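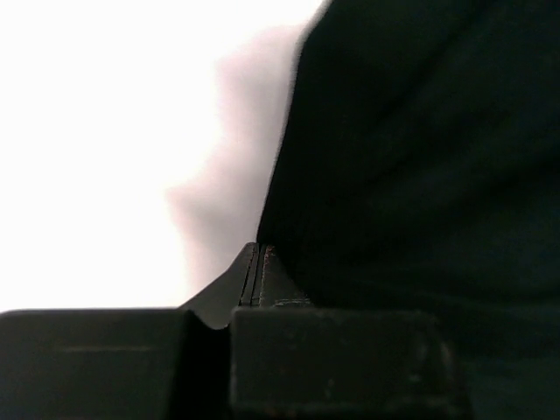
Very dark green, matt. Goes nearly black lower down.

## Hirel heavy curtain cloth, by the metre

Back in stock. Sorry for the wait, the mill was shut longer than they told us and then the delivery went to the wrong unit.

Heavy cotton, brushed one side. For door curtains, draughty bays, stage wings, that sort of thing. Not a blackout on its own. Line it if you want a properly dark bedroom.

**Colours:** Bottle (very dark green), Soot, Oatmeal, Brick. Brick is on its last roll, no more till November. Colours look different on every screen so get a swatch first, please. We can't take cut lengths back because the green was greener than you thought.

### Cutting and ordering

- Sold by the full metre, no halves
- Minimum 2 metres
- Cut in one piece up to 10 metres. Longer than that, ring us, depends whats left on the roll
- Write the total length in the box, NOT the number of curtains. We had a lot of this last year

If you're adding to an older order send us the batch number off your label. Batches do vary, mostly in the Soot. We'll match if we can and tell you if we can't.

### How much do I need?

Measure the pole, not the window. Then 2 times the pole width for a pencil pleat, a bit less if you like them flat. Drop plus hem plus heading. The cloth is thick, so a double hem at the bottom gets bulky. Araba Atinga who makes up for us does a single turn with tape and it hangs better.

There is a nap. All pieces want to run the same way or one curtain looks lighter than the other. Chalk an arrow on the back of each drop before you cut, it takes no time and saves tears.

### Washing

Wash before cutting if you mean to wash it ever. It will shrink, more in length than width. Cool wash, mild soap, no tumble drying. Dark colours on their own the first couple of times as the dye comes off a bit. Iron on the back. Or don't iron, hang them damp and let the weight do it.

Dry cleaning fine too. Tell them it's cotton.

### Goes with

**Zemix heading tape.** Deep one, three rows of pockets. The narrow tape won't hold this weight, don't try it.

**Olance lining.** Cream or white. Wash it first as well, otherwise the lining shrinks and the curtain doesnt.

**Du Plessis poles.** The thick ones only. Put a bracket in the middle for anything wide, and fix into something solid.

Needle: a jeans needle, long stitch, go slowly over the seams. Ordinary home machines manage it. If yours stalls at the header, turn the wheel by hand for a few stitches.

### Swatches

Free, up to four per person. Hand sized. They go by ordinary post with a second class stamp so give it a few days before you chase.

### Delivery

Rolled on a tube where we can, folded if it's a short piece. Folded ones come with creases, they drop out with a steam. Collection by arrangement, ring first as we're often out on fittings.

Prices are on the order form, updated June 3, 2025. Older forms still honoured if you'd already had a quote in writing.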